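Household Chores Trial – Progress Report, August
Prepared for the Vamholm fund by Elspeth Urquhart, Skimari

The question we were funded to look at is a simple one: can a machine do small kitchen chores well enough to be left alone with them? This period we stayed with hot drinks. The job is to pick up a utensil, put it in the mug, stir, and set it back on its rest.
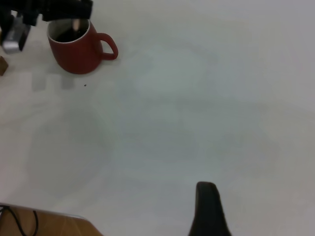
Can a household buy a machine that does this yet?
Not at a sensible price, and not one we would leave running in an empty kitchen.

We logged 1744 attempts across both sites. Plikham ran the day sessions and we ran the evening ones, with the same written steps. More than 500 of the attempts needed a person to step in, mostly at the pick-up. A thin handle leaves little to grip, and a small error at the start carries through to the stir.

We use a rest made of two wooden blocks so the handle is raised off the table. It is a cheap fix and we expect to keep it for now.
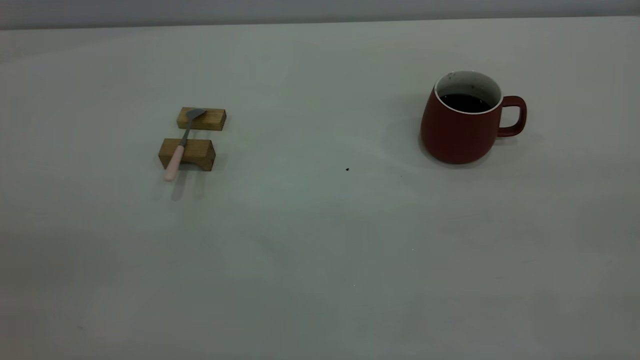
Setting the utensil back down is still the slowest step. Ó Conaill has rewritten the release routine and we will start testing it on Monday. If it works we can move on to wiping down – if not, we will stay on this task for another two weeks.

Spending is in line with the plan. We have put off buying a second table and would like to move that money to spare parts, if you agree.

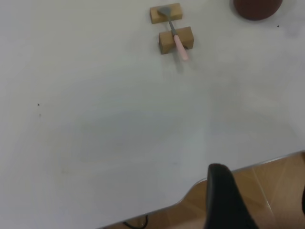
Utensil on its rest, handle over the lower block.

Still to do before the next report: repeat the stirring runs with a different mug, and write up the Plikham notes.

This site uses cookies to improve your visit. Accept all | Manage settings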